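Call for Participants: Shelf Handling Demonstrations, Prultberg Site

Posted 28 January 2019
Reference 2794

The Rondura project at Skunasier is seeking paid participants to record everyday shelf work in small retail settings. The recordings will be used as examples for a learning system that controls a two-armed machine intended for stocking, labeling and tidying shelves. Participants do not operate the machine. They perform ordinary tasks with their own hands while wearing a head-mounted camera, and the system is later trained on what the camera and the accompanying notes have captured.

Sessions take place in shop premises at Prultberg. Applicants who took part in the earlier Kirkegaard sessions are welcome to apply again, provided that they complete the updated consent form.

What participants will do

Each participant works through a series of short tasks set out on a printed sheet. Typical tasks include placing an item on a shelf, turning an item so that its label faces forward, attaching a handwritten paper label, moving goods from one shelf to another, and clearing a shelf section before it is refilled. A task is repeated several times with small changes in the starting position of the item. Participants are asked to work at their normal pace and to use whichever hand they would ordinarily use.

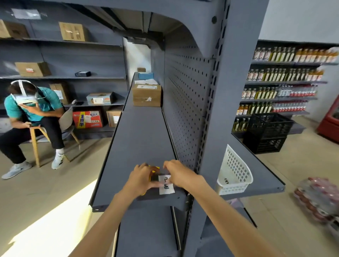 Mistakes are part of the record. If an item is dropped or a label goes on crooked, the participant should correct it in the usual manner and continue. Recordings that contain a correction are kept and marked as such. The project places particular value on examples of small, light items handled with both hands, as the present collection contains too few of them.

A session lasts three hours, including fitting of the headset, a practice task and two breaks. Each participant will be invited to 10 sessions between February and the end of April. A minimum of four must be completed for the participant's recordings to be included in the final set. Payment is made for every session attended, whether or not the minimum is reached.

Who may apply

Applicants must be 18 years of age or older and able to stand and reach for up to 20 minutes at a time. Experience in retail, warehouse or kitchen work is welcome but is not required. The project wishes to include left-handed participants and participants of varied height, and applications from these groups are especially encouraged. Glasses may be worn under the headset in most cases. Persons who are prone to motion sickness or neck pain should mention this in the application so that a shorter session can be arranged.

The printed task sheets are available in English and in Chinese. Participants should be able to read one of the two.

Payment

Participants receive 900 crowns per session, paid by bank transfer at the end of the month in which the session took place. Local travel is reimbursed on presentation of a ticket or receipt. Sessions canceled by the project with less than one day's notice are paid in full.

Recording and privacy

The headset records video from the wearer's point of view and the movement of the head. Sound is not recorded. Hands and forearms will be visible in most recordings. Participants are asked to remove rings, watches and bracelets before the session and to cover any tattoo they do not wish to have recorded. Other persons may be present in the shop during a session, and their faces are blurred before the material is passed on for training.

Participants may withdraw at any time without giving a reason. A request to delete recordings will be honored if it is received before the collection is closed in November. After that date individual recordings can no longer be separated from the trained system.

How to apply

Applications should be submitted through the form on the Rondura project page, quoting the reference number above. Please state your age, height, dominant hand and the hours at which you are generally available. A résumé is not needed.

There are 13 places. Applications are reviewed in the order in which they arrive, and applicants will receive a reply within two weeks. Those who are not offered a place may ask to remain on the reserve list for later sessions.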